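Orngate Cell Controller: Setup Guide
Section 7. Configuring a Two-Arm Clearing Task

Last updated: May

We use cookies to remember your language and to count visits. Accept | Settings

Before you start, finish the hand-eye calibration for both arms and save it. The Cumenel perception module will not load a task if either calibration is missing. You also need an operator account with write access to the task folder.

7.1 Create the task file

1. Open the Orngate console and select Tasks > New > Pick and Drop.
2. Enter a task name. Use letters, numbers and underscores only.
3. Under Arms, select Left and Right. Leave Role set to Shared.
4. Under Planner, select Brunham. The older Lie planner is still listed, but it does not check one arm against the other.
5. Click Save. The console writes the file and shows its path in the status bar.

Note: If you copy a task from another cell, delete the [frames] block before you save. The console will fill it in from the local calibration.

7.2 Define the drop zone

1. Place the bin where it will stay during the run.
2. Click Zones > Add > Opening.
3. In the overhead view, click four points on the rim of the bin. Go clockwise.
4. Set Release height to 40 mm above the rim.
5. Click Test reach. Both arms should report OK. If one reports Limit, move the bin and repeat from step 3.

Caution: Keep the speed override at its lowest setting during Test reach. The arms move to the zone one after the other, and the path has not yet been checked against loose objects on the table.
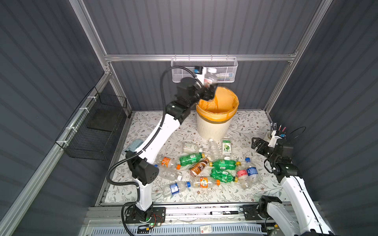
The opening zone is tied to the rim you clicked, so anything that changes the shape of the rim changes the zone. A liner counts. With a bag folded over the edge, like the orange one in the cream bin, click your four points on the folded plastic and leave the bare rim alone. Set Release height after the bag is in place. A bottle held upright in the gripper also hangs lower than one held on its side, and the planner uses the object's long axis to work out clearance at the wrist. If your items are mostly bottles, turn on Use long axis in the zone settings.

7.3 Set up detection

1. Go to Perception > Classes and tick the object types you want cleared.
2. Set Minimum score to the default and run Detect once.
3. Look at the overlay. Each object should have one outline and one grasp line.
4. If two touching objects share an outline, raise Edge weight one step and run Detect again.
5. If a clear object has no outline, turn on Depth fill. Exposure can stay on Auto for most rooms. For fixed exposure, start at 1250 microseconds.
6. Draw an Ignore region over everything that should stay in the cell, such as cups, tools and baskets.

Note: A printed table cover can cause false outlines. Clear the table, click Learn background, and put the objects back.

7.4 Assign objects to arms

By default each object goes to the arm with the shorter path. The other arm waits outside the drop zone until the zone is free.

1. Open Planner > Sharing.
2. Set Zone lock to On. Only one arm can then enter the opening zone at a time.
3. Set Wait pose for each arm. Choose a pose with the gripper open and well away from the bin.
4. Click Simulate and watch one full cycle.

Caution: Do not turn Zone lock off to save time. The planner still checks the links against each other, but it does not model cables or conduit.

7.5 First run

1. Clear any fault messages.
2. Press Start and keep one hand near the stop button.
3. Let the arms complete one object each, then press Pause.
4. Check the log for the lines below.

zone_lock acquired
release ok
zone_lock freed

If the log shows error 1585, the gripper closed fully without meeting an object. Run Detect again and check the grasp line on that item. Dented bottles often need Grasp width set to Measured. If the error comes back on every item, repeat the hand-eye calibration for that arm.

5. Press Resume. Raise the speed override one step at a time once the log is clean.
6. When the run ends, choose File > Save as baseline. Section 8 uses this file for recording and playback.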